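Relatório do projeto - Manchas, tomadas e uma parede verde: cuidar de um posto de trabalho
Unidade curricular de Manutenção de Espaços
Entregue em 21/07/2021

Quando o nosso grupo escolheu o tema, toda a gente à volta queria fazer coisas grandes (uma cozinha inteira, uma oficina, um armazém!) e nós ficámos com uma parede e uma mesa. Confesso que no primeiro dia achei pouco. Depois comecei a olhar para aquilo com atenção e o caderno encheu-se num instante.

O posto fica na sala Gamau, a que usamos para as aulas práticas. Parede verde-menta clara, tampo quase preto, tomadas lá em cima à esquerda.

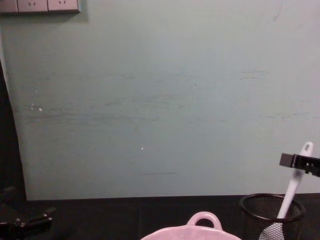
Nas duas fotografias veem-se os riscos e as manchas a meia altura da parede.

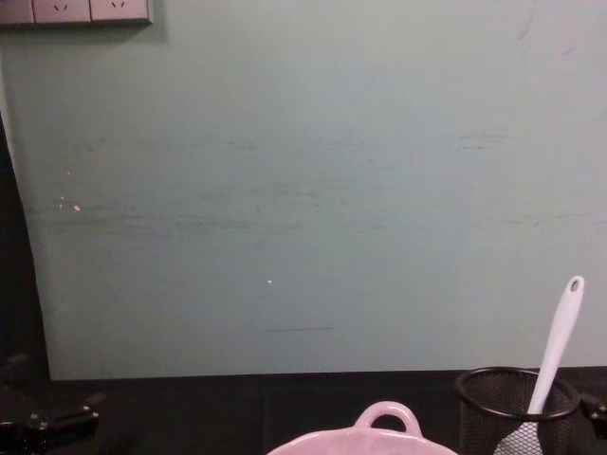

Um comentário deixado na folha de acompanhamento do projeto dizia que, antes de falar em pintar, devíamos provar que a sujidade não saía, que metade das paredes repintadas na escola só precisava de um pano e de paciência, e que uma tinta mate esfregada com força fica com brilho e depois já não há volta a dar. Fiquei um bocado picada, porque o nosso plano inicial era precisamente pintar tudo. Mas o comentário tinha razão e mudámos a ordem dos trabalhos: primeiro limpar, depois decidir.

1. O que queríamos saber

A pergunta do projeto ficou assim: com um orçamento de estudante, o que se consegue fazer por uma parede mate marcada pelo uso, sem a estragar mais? Parece simples. Só que as marcas não são todas da mesma família. Há as faixas escuras mais ou menos horizontais, que parecem de arrastar ou de limpar mal. Há um risco curto e fino mais abaixo, perto da mesa. E há uns pontinhos brancos que tanto podem ser tinta lascada como lixo agarrado - para esses resolvemos passar primeiro um pincel seco e só depois discutir.

Também quisemos perceber porque é que as marcas se juntam naquela altura. A minha teoria é a das caixas: quem trabalha ali puxa as caixas de material para si, roda-as em cima da mesa e o canto vai raspando na parede. Uma colega do grupo defendia as costas das cadeiras. Não chegámos a acordo e deixo aqui as duas hipóteses.

2. Material e custos

A escola deu-nos 1.882 meticais para o projeto, contas feitas ao pormenor por causa do câmbio de outro grupo que não vem ao caso. Gastámos 652 nos produtos de limpeza (sabão neutro, panos de microfibra, duas esponjas macias, um pincel largo) e reservámos até 600 para tinta de retoque, a comprar na loja Mwakyusa se fosse preciso. Pedimos lá um catálogo de cores e a linha Bitden tinha um verde que me pareceu muito próximo, embora à luz da sala eu já não jurasse nada. Verde-menta é uma cor traiçoeira! De manhã puxa para o cinzento, à tarde fica quase azulada.

3. Como trabalhámos

Dividimos a parede em zonas, sem riscar nada, só com fita de pintor de baixa aderência. Cada zona levou primeiro o pincel seco, de cima para baixo. A seguir veio o pano bem torcido em água morna com sabão neutro, com passagens leves e sempre no mesmo sentido, e por fim um pano apenas húmido e outro seco. Marcámos 60 segundos por passagem com o telemóvel, para todas as zonas terem o mesmo tratamento e não haver heróis da esfregona.

Perto das tomadas a regra foi outra: corta-se a corrente no quadro, usa-se só pano seco e ninguém leva balde para cima da mesa. Escrevi isto em letras grandes na nossa folha de tarefas e mesmo assim tivemos de o repetir umas quantas vezes.

O tampo deu-me mais trabalho do que eu esperava. Numa superfície tão escura o pó aparece todo, e um pano molhado demais deixa aquelas nuvens esbranquiçadas quando seca. Acabámos por limpá-lo em último lugar, já com a parede feita, porque cai sempre alguma coisa de cima. Na primeira tentativa fizemos ao contrário e lá fomos nós limpar a mesa outra vez.

4. Resultados

As faixas mais leves clarearam bastante com a primeira passagem. As mais escuras melhoraram, mas ficaram visíveis de lado, quando a luz bate rasante. O risco fino junto à mesa não mexeu nem um milímetro e a nossa conclusão é que será um sulco na superfície. Para ele, só massa fina e retoque.

Numa zona de teste insistimos de propósito com mais força e apareceu o tal brilho de que o comentário falava. É uma mancha pequena, mas agora que sei onde está vejo-a sempre. Fica como prova (e como castigo).

Não chegámos a comprar a tinta. O grupo votou e preferiu entregar o valor reservado ao fundo da sala, com a recomendação de só retocar quando se resolver o problema das caixas. Pintar para depois voltar a raspar no mesmo sítio pareceu-nos dinheiro deitado fora.

5. O que propomos

Uma régua de proteção ao longo da parede, à altura das marcas, fixada com os parafusos adequados ao tipo de painel. Pode ser uma tira simples, pintada da mesma cor ou deixada mais escura para disfarçar o uso. Outra hipótese, ainda mais barata, é afastar a mesa um palmo, mas aí as canetas vão começar a cair lá para trás e já sei quem as vai buscar.

Pedimos à Prerkov, que faz as obras pequenas da escola, uma opinião sobre a régua e ficaram de passar para tirar medidas. Até à data da entrega ainda não tinham vindo.

6. Notas pessoais

Se repetisse o projeto, tirava mais fotografias com a luz de lado, que é quando as marcas se mostram a sério. Também anotava a hora de cada uma, porque comparar verdes de horas diferentes é uma dor de cabeça. E começava pela zona menos visível - nós começámos logo pelo meio, cheios de entusiasmo, e a zona do brilho ficou mesmo à frente de quem se senta.

Em anexo seguem a folha de tarefas, os recibos e o esboço da régua, feito à mão e sem escala.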